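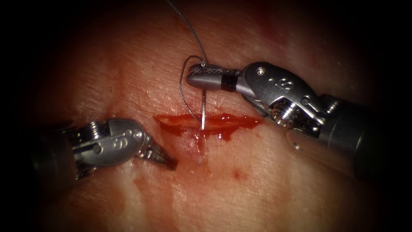
Häufige Fragen zum Nahtkurs

Muss ich schon nähen können?
Nein, ganz und gar nicht! Viele kommen zu uns und haben noch nie eine gebogene Nadel geführt, und das ist völlig in Ordnung. Wir fangen gemütlich mit dem Einstich an und lassen uns Zeit, bis die Hand dem Bogen der Nadel von allein folgt.

Was kostet der Kurs?
169 Euro, Übungspad und Kunstblut sind schon dabei. Wer das Pad von Misska danach behalten möchte, darf es gern mitnehmen.
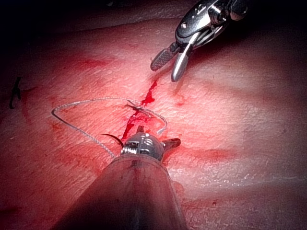 Wie lang soll der Faden sein?
Lieber etwas kürzer, als man zunächst denkt – ein langer Faden legt sich gern in Schlaufen und verknotet sich genau dort, wo man ihn am wenigsten braucht. Geflochtenes Material hält den Knoten übrigens recht zuverlässig.

Wo fasse ich die Nadel?
Bitte nie an der Spitze und auch nicht ganz hinten am Faden. Ein gutes Stück hinter der Mitte liegt sie ruhig im Nadelhalter.

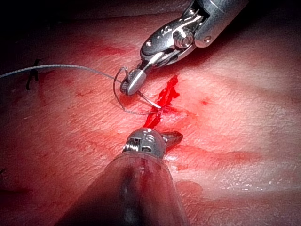 Und wie fest ziehe ich zu?
Nur so weit, dass sich die Wundränder berühren. Wenn sich das Gewebe wulstet, war es zu viel, dann einfach aufschneiden und neu ansetzen.

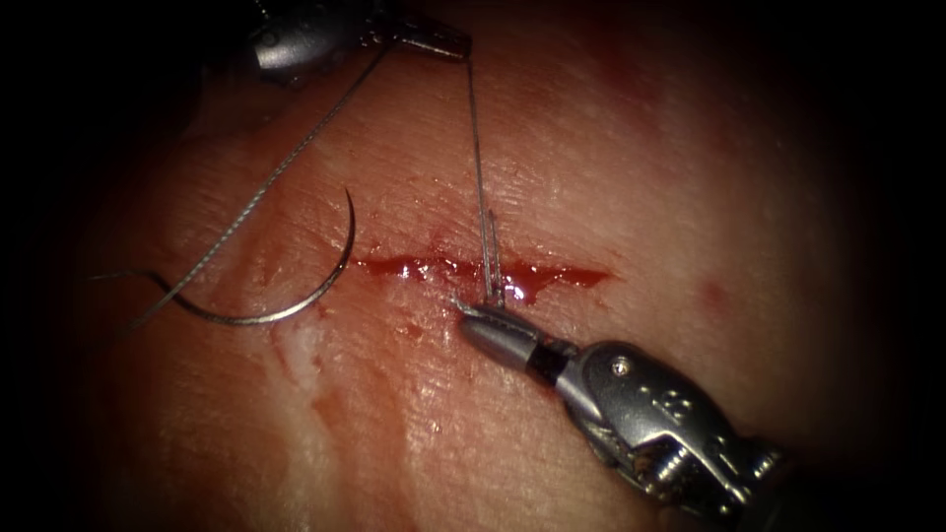 Amparo Barroso: Bei mir rutschte der erste Knoten immer wieder auf, bis ich die zweite Schlinge gegenläufig gelegt habe. Vielleicht nehmt ihr das noch auf?

Sehr gern, liebe Amparo, das steht ab Dezember auch im Kursheft.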